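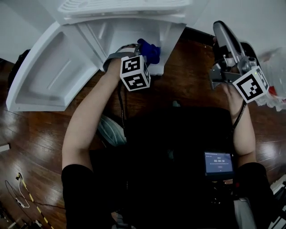 A wearer with a gripper on each hand works at an open refrigerator, with a marker cube on each device and a timer readout on the chest display.

PURNVILLE — A research team at Firneo has found that household robots learn to unload and restock a refrigerator more reliably when the people teaching them are made to stop and start over at fixed points, according to results the group released in August.

The method changes how training demonstrations are recorded. In the usual approach, a person wearing a pair of grippers does a whole chore from beginning to end, and software later cuts the recording into pieces. The Firneo team had its demonstrators work in short timed segments. Each segment began with the door already open and ended when one item had been moved and both hands had come back to a resting position near the body.

"We were losing a lot of good data at the joins," said Consuelo Benítez, who led the work. "People drift from one thing to the next. They are already reaching for the milk while the other hand is still letting go of the lettuce. A person has no trouble with that, but a small model trained on it tends to get confused about which hand is supposed to be doing what."

The group collected 300 segments in a test kitchen at its Purnville site. After checking, 259 were kept for training. Most of the rest were thrown out because the position of one hand could not be recovered for part of the segment.

That position comes from the printed cubes attached to the grippers. Cameras pick up the black-and-white patterns, and software works out where each hand is and which way it is turned. A refrigerator is a hard place to do this. The shelves and the door get in the way, and a hand that goes deep into a compartment can take its cube out of sight. The team asked demonstrators to keep their wrists turned so that at least one patterned face stayed in view, and it left out the lowest drawer entirely.

Two policies were then trained, one on the timed segments and one on an equal amount of continuous recording from the same kitchen. Both were run on a two-armed robot called Vonden, which uses grippers of the same shape as the ones people wear. Each policy was given 55 attempts at moving a single item out of the refrigerator and onto a counter.

The policy trained on timed segments finished more of the attempts, and the gap was widest with soft packages. Bags and wrapped items sag when they are picked up, and the policy trained on continuous recording often closed its fingers too early or let go before the bag had cleared the shelf edge. With rigid containers the two policies did nearly as well as each other.

Tomos Parry, who ran the robot trials, said the return to a resting position seemed to matter more than the length of the segments. When the team removed that part of each recording and trained again, most of the improvement went away.

"The robot gets a clear place to begin from," Parry said. "If it misses, it can back out to somewhere it knows and have another go. Without that it sort of hovers in the doorway."

The approach has a cost. Demonstrators took longer to get through a full shelf than they did when working straight through, and several said the stopping was tiring. Sessions were limited to 4 segments before a break. Parry said the team had tried a spoken cue in place of the on-screen timer but went back to the display after people talked over it.

The results cover one refrigerator model and one kitchen layout. Benítez said she would not expect the trained policy to work as it stands on an appliance with a different door swing — the robot has never had to deal with a door opening the other way — and the trials did not test opening or closing the door at all.

A second round of recording is being set up at a partner lab in Villanueva, where the group plans to use three refrigerators of different heights and to add two-handed items such as large trays. Firneo said it will share the segment timing rules and the checking software with other labs once that round is complete. The recordings themselves will be released later, after a review of what can be seen in the background of each one.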